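Washing and sorting building bricks

Large building bricks pick up more dirt than the small ones, mostly because they get chewed, carried into the garden and left under the highchair. They are easy to clean if you do them in batches. A washing-up bowl full takes a few minutes of hand time, plus a night for drying.

Before you start

Tip everything out on a table or a plain sheet and pull out whatever isn't a brick. Expect crayons, raisins, hair grips and the odd coin. Put aside anything with a sticker, a battery, a wheel on a metal axle or a printed face. Those get wiped with a damp cloth and nothing more.

Separate any bricks that are stuck together. Two that won't part can go in the fridge for an hour, then twist one against the other. Don't use a knife, as it marks the edges and the bricks never grip as well afterwards.

Washing

Use hand-hot water, no more than 40 degrees, and a small squirt of washing-up liquid. Leave the bricks to soak for ten minutes and swish them about. An old toothbrush gets between the studs, and a bottle brush is better for the hollow underneath. Rinse in a colander under the cold tap.

For dried-on food, make a paste of bicarbonate of soda and water, dab it on and leave it while you do the rest. Felt-tip usually comes off with a little surgical spirit on cotton wool. Test it on the underside first. Biro may not shift at all.

I don't put them in the dishwasher. Ours got hot enough on the short programme to warp three, and they have not fitted anything since.

Drying

Shake each one and stand it open side down on a towel. Turn them over before bed and leave them until morning. A brick that goes away damp will smell by the end of the week. Keep them off radiators and out of strong sun, which fades the pale colours.

Putting them away

Two open plastic bins work better than one deep box. Use one for the bricks in daily use and the other for odd shapes, base plates and figures. Rounded corners are easier to wipe out, and a bin without a lid is more likely to be used by a three-year-old.

Sorting by colour looks tidy but doesn't last. Sort by size if you must sort at all. If you have more bricks than the bins will hold, put half in a pillowcase on top of the wardrobe and swap them over in February.

Wash the bins too, in the bath if they won't fit the sink, and dry the inside rims with a tea towel.

Second-hand bricks

Wash these before they join the others, even if the seller says they are clean. Throw out any with cracks or sharp edges.

Tips sent in by Tamara Stelmakh. Page last checked August 5, 2020.

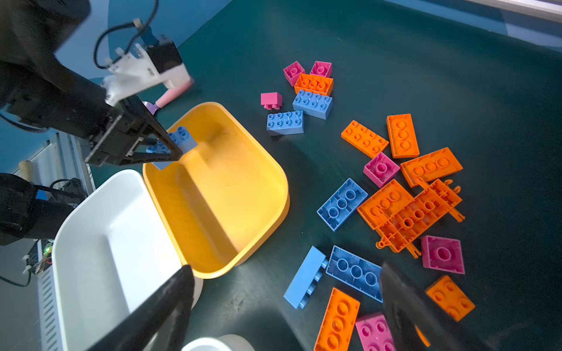
Photo: Armindo Leitão / Prellow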